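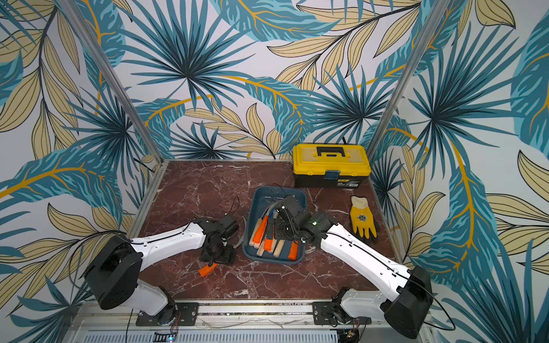 Wokley 推出家用墙纸与台面饰面新系列，七月起接受订货

2021年5月

室内装饰材料公司 Wokley 今日宣布，新的家用饰面系列 Pliltell 正式发表。本系列包括墙纸和台面饰面两个部分，面向住宅的厨房、餐厅和小型工作间。产品由 Wokley 和设计工作室 Kinoshita 共同开发，并由经销商 Erkex 负责销售及售后服务。

Pliltell 系列共有12种墙纸图案和7种台面饰面。全部产品可以单独购买，也可以按照公司提供的搭配手册成套购买。

开发的背景

在过去的一段时间，很多家庭在家里停留的时间变长了。我们的客户服务部门收到不少来信，客人希望厨房不只是做饭的地方，也能够成为一个让人心情好的空间。但是，许多客人同时表示担心：大图案的墙纸贴在小房间里，会不会觉得太满？深色的台面，会不会让房间变暗？

为了回答这些问题，Wokley 对300户家庭进行了问卷调查。结果显示，客人最在意的事情是清洁是否方便，其次是颜色能否和现有的家具配合，价格排在第三位。Pliltell 系列的设计工作，就是从这个结果开始的。

关于墙纸

墙纸的图案分为植物、几何和素色三组。其中植物组的花费时间最长。Kinoshita 的设计师先用手绘的方法画出叶子，然后再调整每一片叶子的大小和方向，使图案在墙角转弯的时候也保持自然。

墙纸的表面有一层防护膜，日常的油渍可以用湿布轻轻擦去。请不要使用含有研磨颗粒的清洁剂。背面采用无纺底材，施工时把胶水涂在墙上即可，不需要等待纸张吸水。 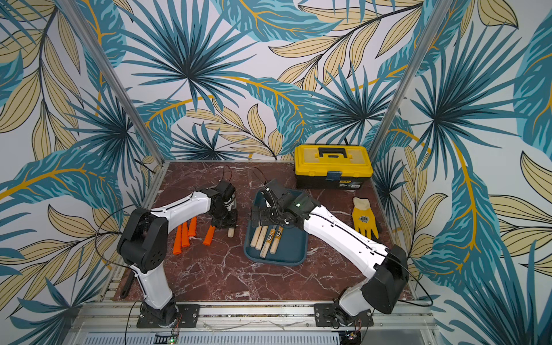
关于台面饰面

台面饰面有石纹、木纹和单色可以选择。石纹一组当中，除了大家熟悉的白色和灰色以外，这次特别加入了偏红和偏褐的颜色。我们认为，暖色的石纹和植物图案放在一起，会给人比较安定的印象。

饰面可以直接贴在平整的旧台面上，所以客人不必拆除原来的橱柜。施工以前，请确认旧台面没有翘起和裂缝。如果水槽周围的密封胶已经老化，需要先更换新的密封胶，再进行施工。

需要说明的是，本饰面不是砧板的代替品。准备蔬菜和水果的时候，请在台面上另外放置砧板。胡萝卜、甜菜、紫甘蓝这一类颜色较深的食材，汁液留在浅色饰面上时间长了，可能会留下淡淡的痕迹。
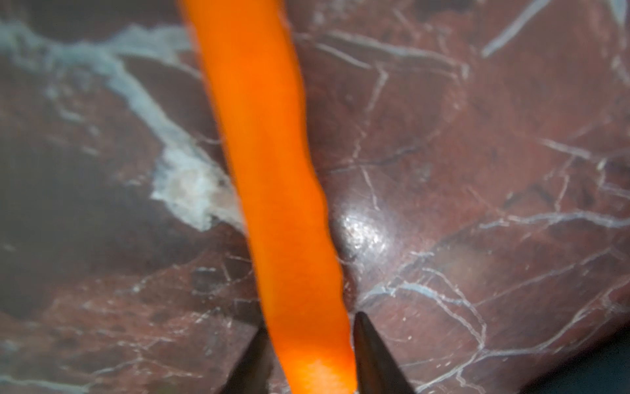

建议客人在使用以后尽快用清水擦拭，并用干布把水分擦干。如果痕迹已经形成，可以用少量中性洗涤剂敷在上面，过一会儿再擦。热锅请务必放在隔热垫上面。

搭配手册和样品

为了方便客人选择，我们准备了一本16页的搭配手册。手册按照房间的朝向和大小来分类，每一页介绍一种墙纸和一种饰面的组合，同时写明适合的灯光颜色。例如，朝北的厨房建议使用暖色的灯光，并且只在一面墙上使用大图案。

手册和小块样品可以在 Erkex 的门店免费领取。因为屏幕上的颜色和实物会有差别，我们诚恳地建议客人在下订单以前，先把样品带回家，在白天和晚上分别看一看。

销售安排

Pliltell 系列从七月开始在 Erkex 各门店接受订货。墙纸以卷为单位销售，台面饰面按照客人提供的尺寸裁切。裁切后的产品不能退换，请在测量时多加注意。如果客人对测量没有信心，可以向门店申请上门测量的服务，费用由各门店另行通知。

植物组墙纸在印刷时会有批次之间的轻微色差。同一个房间需要的数量，请尽可能一次订购。

关于 Wokley

Wokley 从事住宅用室内装饰材料的设计与生产，主要产品有墙纸、台面饰面和窗帘布料。

媒体联系

有关本新闻稿的采访、样品借用和产品资料，请与 Wokley 公关部联系。有关订货和施工的问题，请直接咨询附近的 Erkex 门店。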